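Workshop Tips: Sorting Packaging With a Robot Arm
Plarnik Workshop Services, revised 21/10/2020

Keep the table clear of tools before the arm is switched on. Flatten cartons by hand where possible, and remove any power bank or loose battery first – these go in the metal bin and never in the paper stream.

Set the grip force to 4 for thin card and 5 for double-wall board. 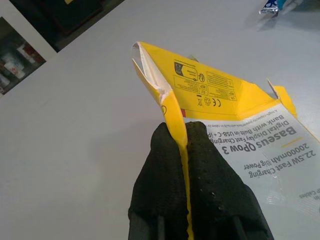 Hands stay behind the yellow line until the arm has stopped and the light is green. Wipe the finger pads at the end of each shift. Replace them after 3,000 cycles, or sooner if the surface is worn smooth.

Report any stoppage to Eulalia Urrutia before restarting.

12 shares | 3 comments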